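The Ferry Book

Dalia Helmy took the job at Femport because it came with a room. The room was above the ticket office and had a heater, a kettle and a window over the slipway. She sold tickets for the Jostmont crossing from six in the morning until the last boat, and in the quiet part of the afternoon she wrote up the ferry book.

The book was older than anyone who worked there. Each crossing got one line: time out, time in, weather, passengers. She was on the ninth volume.
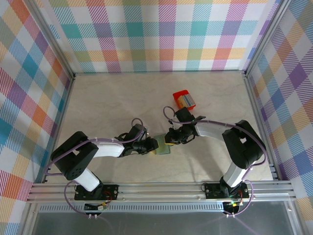
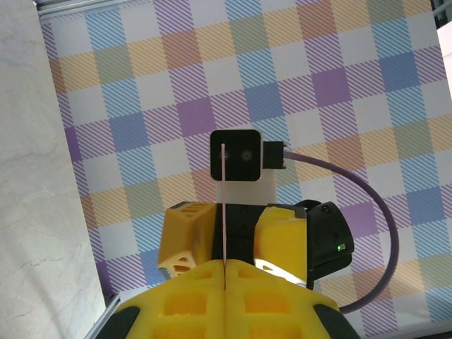
Why was the book still kept by hand?

The harbour office had never told anyone to stop, and the skippers liked to look things up in it when they argued about the weather.

It was Rezaul Nanayakkara who found the gap. He was the older of the two skippers and had come in to settle a bet about fog. He turned the pages of volume six with a wet thumb, which Dalia didn't like, and then he stopped.

"There's a boat missing," he said.

She came around the counter. One October evening had a time out and no time in. Eighteen passengers, light wind, clear. The next line was the first crossing of the following morning, written in the same neat hand.

"Somebody forgot," Dalia said.

"Alcides Miranda kept this one. He didn't forget things. He'd write down if a gull came aboard."

"Did the boat come back?"

"Of course it came back. I was deckhand on it."

He sat down on the bench under the timetable. Dalia put the kettle on and waited. Outside, a man was trying to reverse a trailer down the slipway and making a poor job of it.

"We got to Jostmont and the engine wouldn't start again," Rezaul said. "So we stayed the night. Everyone who'd got off went home, and there was just me and Alcides and a woman who'd missed her stop because she was asleep. Chaimae Ait Ali. She had a bag of oranges. We ate the lot."

"And in the morning?"

"In the morning it started first go. We were back here before the first crossing. Nobody asked, so he never said."

Dalia looked at the page again. The ink of the morning line was a bit darker than the rest.

"He could have written the time," she said.

"He could have. He married her two years after."

The kettle clicked off. She made two mugs and gave him the one without the chip. He drank half of it, looked up his fog, found he had lost the bet and swore quietly.

When he had gone back down to the boat she took volume six to the desk and uncapped her pen. There was plenty of room on the line. She thought about what time it would have been, with the sun not long up and the three of them smelling of oranges.

Then the man with the trailer came in to ask whether the tide was coming or going. She told him it was going, and sold him a launching permit. She put volume six back on the shelf, opened volume nine, and wrote up the two o'clock.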